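Workshop notebook, 2019-11-07
Accessories bench, fabric hair turbans and wide scarves

Picking up where I left off on the drape problem. For anyone reading who missed the last few pages, we are trying to get the wide jersey scarf (the Dotby one, the one everybody steals off my desk) to hold a knot at the crown without needing a pin, and without that awful tight feeling behind the ears by lunchtime. I wore the second sample all day yesterday, through two meetings and a walk in the wind, and I have feelings about it!

The good news first. The longer tail really does help. You can wrap it twice and still have enough left to tuck, and the tuck stays put if you give it a half turn before you push it under. Raphaël Moulin tried the same thing over his bike hair and it looked better on him than on me, which I am choosing to be generous about.

The less good news is that the seam is in the wrong place. It sits right at the nape, and if you wear your hair down it catches on everything, and if you wear a coat with a collar it catches on that too. I'd move it off to the side by the width of a hand and see.

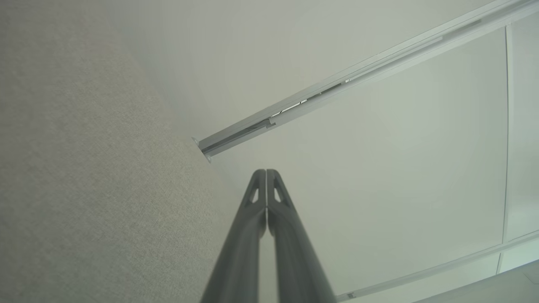
Fabric notes

We have three jerseys in the running now and I keep mixing up the names, so I'm writing them down properly. The Hevbridge is the heavy one, lovely to touch, but it pulls down over the forehead after an hour or so and you end up shoving it back up with your wrist all day. The Leclerc is lighter and has a bit of a dry hand, almost like a T-shirt that has been washed a hundred times. The Eso is the slippery one. I want to love the Eso because the color is so good (that deep plum, oh my), but the knot just lets go. I tied it, walked to the kitchen, came back, and I was wearing a scarf around my neck.

Didier Marty thinks the trouble with the Eso is the direction we cut it. He laid out the leftover piece and pulled it both ways for me, and he has a point, there's far more give across than along. So the next sample gets cut the other way. If it still slips I'm going to try brushing the wrong side along the middle third only, where it sits on the hair, and leave the tails smooth so they still look nice hanging down. 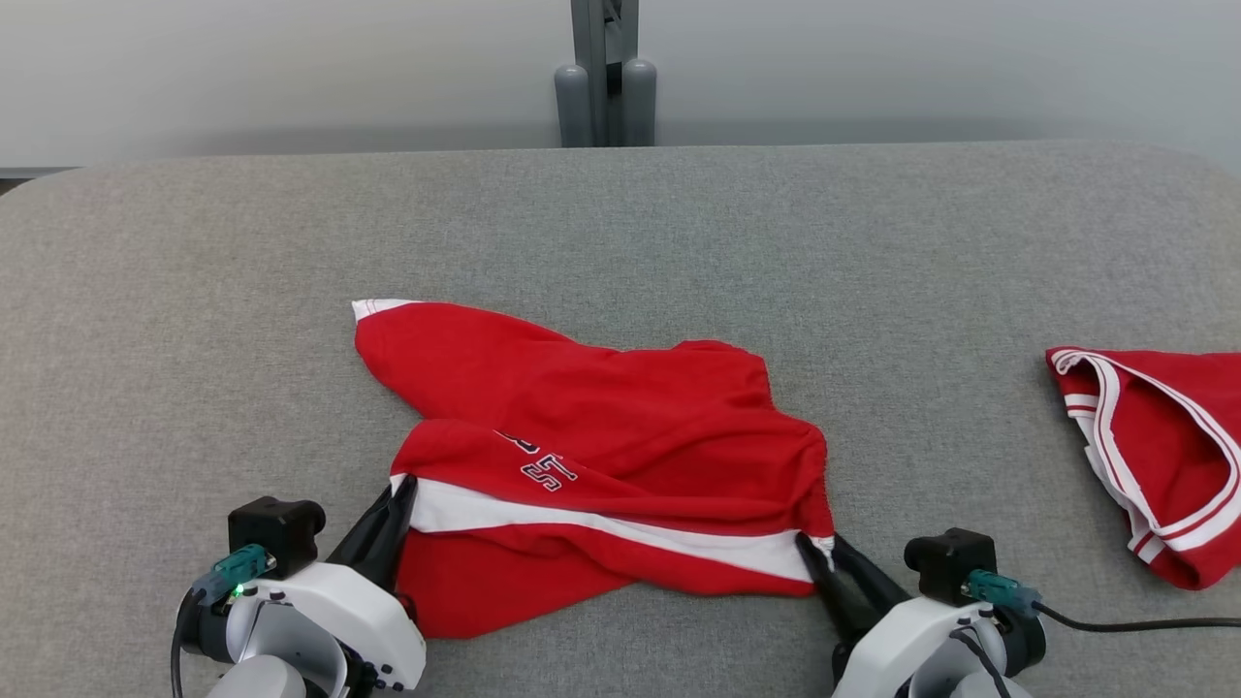

I also want to go back to the idea of a narrow strip of something grippy on the inside. We talked about velvet ribbon in June and then dropped it, mostly for cost, and I went back through my own notes and couldn't find that anyone had priced it for a short length. A piece just long enough to run from temple to temple over the top would do it. I have half a spool of black in my drawer from the bow project and I'll use that up before asking for more.

Wear test questions came in. We have 2,916 replies out of the 3,628 cards we mailed with the first batch, which made me so happy I read a whole stack of them with my tea. So many people wrote in the margins! A lot of them want to know how to wear the scarf with bangs. Someone keeps hers in her glove box. Plenty of folks said the printed folding guide was too small to read, and they're right, I can't read it either without my glasses. Bigger type, fewer steps.

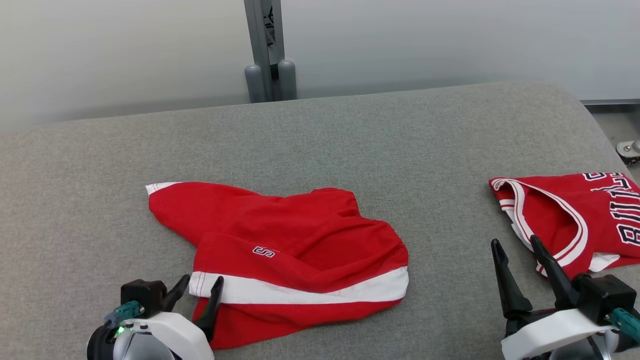
The bangs question deserves a proper answer, so I spent the afternoon on it. What works for me is to put the scarf on a little further back than feels natural, pull the bangs forward from underneath, and then slide the whole thing toward the face by a finger's width. It gives you a bit of height at the crown too. With curly hair I think you'd want to skip the slide, but I'd like to hear from somebody with actual curls before we print that.

To do before the next fitting:
Cut 8 blanks in the Leclerc, seam moved to the side
Cut 2 in the Eso, turned the other way, one of them brushed
Sew black velvet ribbon into one Hevbridge and wear it a full day
Ask Didier if the narrow hem foot is back from repair
Redraw the folding guide, large type
Raphaël to bring his helmet so we can see what fits underneath

My plum sample is in the top tray with a safety pin through it. Please don't borrow that one until I've measured how far it has stretched.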